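4.2 Sitter scoring and the problem of easy hits

The Lenley transcripts were typed up without the sitters' replies, split into single statements, and sent back to be marked. Marking was the weak point in the earlier Gritham series, where sitters sat across from the medium, nodded along, and filled in the form afterward with the whole warm afternoon still in their heads. Gosling, who ran that series, has defended the practice on the grounds that only the sitter knows the dead person in question. We agree that only the sitter knows. We do not agree that this makes the sitter a good judge.

Across 60 readings given by two mediums, the split produced 2,416 statements. Sitters marked 1,022 of them as correct for their own relative. Taken alone, that number has been quoted in newsletters as if it settled something. It can't be read at all until we know how many statements the same people would accept from a reading meant for a stranger, and the Gritham forms never asked.

At Lenley every sitter got a second transcript, drawn from another sitter of the same sex and similar age, with names and dates blacked out in both. Sitters were not told which was theirs. "He had trouble with his chest toward the end" was accepted from the wrong transcript as readily as from the right one. So were the box of old photographs, the unfinished repair, and the ring that someone in the family still wears. Statements of this kind made up most of the accepted total. Marín's coding sheet, which we used with small changes, calls them "open" statements, and we kept the term although it seems generous.
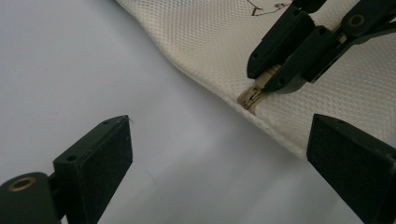
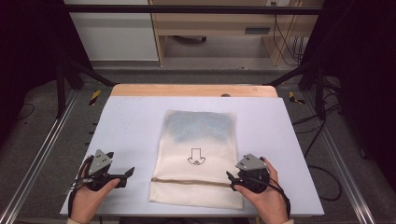

Figure 3. First panel: pale tabletop between two black gripper fingers. Second panel: mesh laundry bag with a zipper, laid flat on a white board.

Could a sitter pick out the right transcript when the open statements were taken out?

No better than we would expect from guessing. Once the open statements were removed, most transcripts were short, and several sitters said they had no basis for choosing and picked one anyway because the form required it.

Supporters of the Petridis method have raised two objections. The first is that blacking out names and dates removes the best evidence. This would carry more weight if the names had been good. Most were offered as initials or as a choice ("a John or a Jim, or a J anyway"), and a full name given without prompting was rare in either medium's work. We scored the blacked-out parts separately and report them in 4.4. The second objection is that a cold transcript loses the feeling of the sitting. We accept that it does. The feeling is what we were trying to keep out of the scoring, and an effect that disappears when it is kept out needs a different name from the one it has been given.

A harder question is whether the mediums believed the readings themselves. Both said they did when interviewed in September, and we have no reason to doubt them. Sincerity has no bearing on the scores. It does bear on how the sitters behaved in the room, and the recordings show them helping a good deal: finishing sentences, supplying the missing surname, and agreeing to a statement that was then repeated back to them later as new.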